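# El cajón de los utensilios y otras mentiras

Llevo desde marzo leyendo que mi cocina está mal organizada.

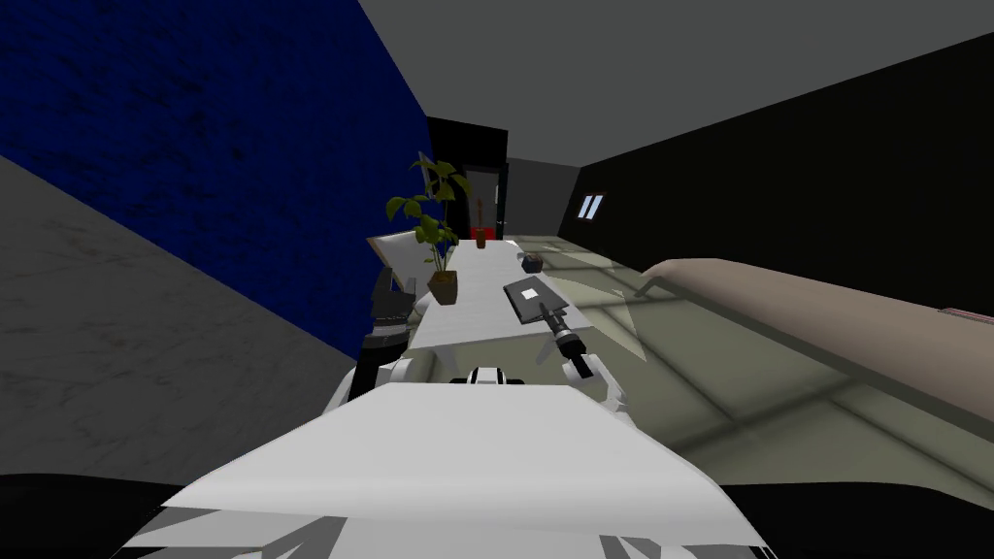 *Mesa blanca, planta y espátula.*

Lo dicen las revistas, lo dicen los vídeos y lo dice sobre todo Pumau, una tienda que me manda correos a las siete de la mañana con asuntos como «Tu cajón te está hablando». Mi cajón no me habla. Se atasca, eso sí, por culpa de un cucharón que compré en unas rebajas y que mide más de lo que debería medir un cucharón.

La teoría dominante dice que una cocina ordenada se cocina sola. Hay que vaciar los cajones, quedarse con lo que uno usa y comprar separadores de bambú para lo que queda. Me llama la atención que el último paso sea siempre una compra. Si he tirado la mitad de los cacharros, lo lógico sería que me sobrara sitio, y con sitio de sobra no sé qué pinta el bambú.

Aun así piqué. Compré el juego de separadores de Prurkance, el de 4 piezas extensibles. Extensibles quiere decir que tienen un muelle, y que el muelle empuja contra las paredes del cajón hasta que un día decide no empujar. El mío aguantó dos semanas. Ahora las piezas están tumbadas debajo de las espátulas, que ocupan lo mismo que antes, pero más arriba.

Y luego están las espátulas, claro. Según la guía de Wernby (una web de utensilios que también vende utensilios, conviene recordarlo), una casa normal necesita cuatro: la de pescado, la de repostería, la de plancha y una «de diario». He cocinado durante diez años con una sola, negra, con el borde comido por un lado, y las tortillas me han salido igual de mal que con la nueva. No descarto que la de pescado sirva para algo. Yo el pescado lo hago al horno.

Tampoco me convence lo de dejar la encimera despejada. En mi casa lo que no está a la vista no existe: guardé el mortero en el armario alto y pasé un invierno entero machacando ajos con el culo de un vaso. La aceitera, el salero y la tabla se quedan fuera, y la macetita de perejil también, aunque se me muera cada mes.

Reconozco una cosa a favor de los ordenados. Al vaciar el cajón encontré un pelador bueno, marca Reuter, que daba por perdido, y desde entonces pelo patatas con bastante menos rencor. También salieron dos sacacorchos, una pajita metálica y un manual de una batidora que ya no tengo.

El pelador vive ahora en un bote, al lado del fuego, con la espátula vieja y el cucharón gigante – que así por lo menos deja abrir el cajón. El bote era de garbanzos. Si alguien sabe cómo quitarle el pegamento de la etiqueta sin pasar la tarde rascando, los comentarios están abiertos, y lo del aceite con bicarbonato ya lo he probado.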